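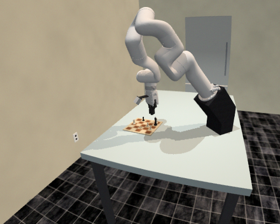

I bought the Peng floor lamp in February to replace a halogen torchiere that buzzed. The timer in its menu now reads 1,028 hours, so this is a review of a used lamp.

The box weighs more than it looks, nearly all of it the base. Assembly is three pole sections and one screw at the neck. The pole sections thread together easily, but the cord runs through them and twists if you turn the wrong piece. Turn the top section and hold the bottom. The instructions have this backward.

## Light

There are five brightness steps and two color settings, warm and neutral. Warm is a little orange on the lowest step and fine above that. I read paperbacks on step three and leave it there.
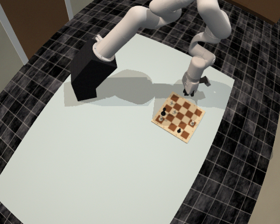

Spread is where the Peng beats the Bulta lamp I had on loan from Harpreet Petrenko. The Bulta throws a tight circle and leaves the rest of the table dim. That would do for a small wooden chessboard like this one, with most of a big tabletop left empty, but it's no good for sewing or a jigsaw puzzle. The Peng lights my whole dining table with the head tilted down halfway -- past halfway you get glare off anything shiny.

## Base and cord

The base is 22 pounds and doesn't tip. It also doesn't slide on carpet, so you lift it or leave it. The cord is short for a floor lamp and I had to add an extension.
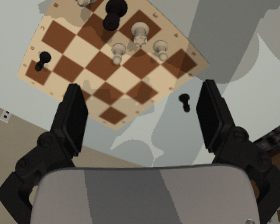 Does it hum on the low setting?

Mine is silent on every step except the lowest, where I can hear a faint whine if I put my ear to the neck.

The neck joint is the weak spot. It started to droop in the second month. Jocelyn Hawthorne has the same lamp and hers did it too. Tightening the screw under the cap fixed mine, and I've had to do it once more. The touch switch also picks up dust and then needs two taps.
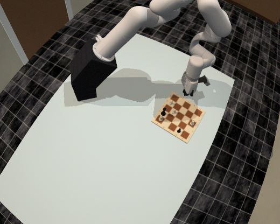
*Pale matte tabletop, dark tile floor.*

I'd buy it again for a big table. For a bedside or a single chair, get the Bulta -- it's lighter and the cord is longer.

Four out of five.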